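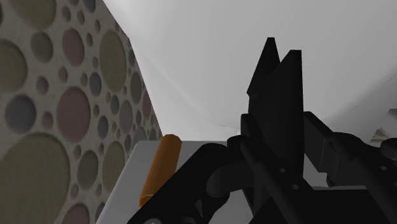
Segundo Aguirre, a vaga na Ekside deveria ter sido aberta há mais tempo, porque os pedidos de azulejo e papel de parede dobraram desde o catálogo novo. Procuramos uma pessoa para atendimento e orçamentos na loja de Livport.

O trabalho é presencial — balcão, telefone e visitas a clientes. Pedimos ensino médio completo, carteira de motorista e experiência em vendas. O salário é de quase 2000 por mês, mais comissão. 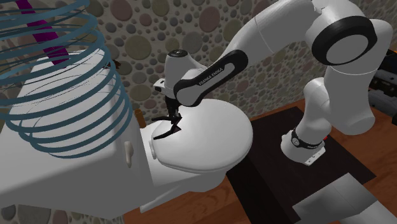

E quem nunca trabalhou com louça sanitária, pode se candidatar?, perguntou uma leitora na nossa página. Pode. O treinamento dura 3 semanas e é pago.

Currículos até 15 de setembro de 2021, no balcão da loja, rua Skilaldale, 81, ou pelo ramal 55.

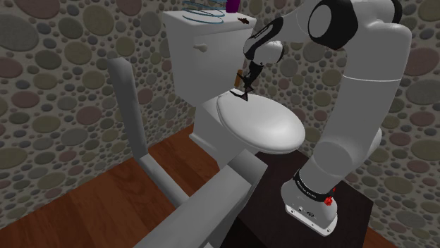
Crescencio Figueroa

As entrevistas serão marcadas por telefone. Traga documento com foto e comprovante de endereço.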